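**1/** Right, I've fallen down another history hole and I'm taking you all with me. This week it's the lost heir of Welmont. If you've never heard of him, neither had I until Thursday, when I should have been doing my tax return.

**2/** Quick version. Small duchy, old duke dies, the only son is meant to be at school in Histlow and never comes home. No body, no letter, nothing. His mother keeps his room ready for the rest of her life. I read that bit at 5 in the morning and had a little cry, I won't lie.

**3/** And then come the claimants! Over the next 50 years they just keep turning up. One was a baker. One had the right scar on the wrong knee. One couldn't speak a word of the language and said he'd forgotten it after a fever (bless him, he still got three dinners out of it).

**4/** My favourite is the man from Lunville. He knew the name of the boy's pony. He knew which stair creaked. The old nurse took one look at him and fainted, and half the court was ready to hand him the keys there and then.

I've read his statement twice now, all 68 pages of it, and I keep changing my mind. Some of it is so dull that I can't see why anyone would make it up. Who invents a long moan about cabbage soup?
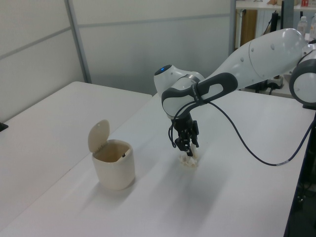
**5/** The letters! So the dowager wrote to the Lunville man for years, and hers survive, but his side is nearly all gone. There's one scrap left where he calls her "Mama" and then crosses it out. Crossed it out!! I had to go and put the kettle on.

**6/** Someone's bound to ask about the portrait, so yes, I've looked at it. Same ears, I'd say. But my cousin and I both have those ears, and so does the bloke at the chip shop, so I'm not hanging a duchy on it.

**7/** The book I'm using is called The Sakamoto Papers, a great brick of a thing with more than 107 footnotes in the first chapter alone. Very good on the court case, a bit sniffy about the nurse. I think she deserved better. She'd brought that child up, she was allowed to faint.

**8/** Where I've landed tonight: I think he'd worked in the house. Stable boy, maybe, or a friend of the son's. It would explain the pony and the stair and the soup. It doesn't explain "Mama", and that's the bit keeping me up.

**9/** Court case tomorrow, if I can stay awake. There's a witness who changes her story halfway through lunch and I have a LOT to say about her. Tax return still not done.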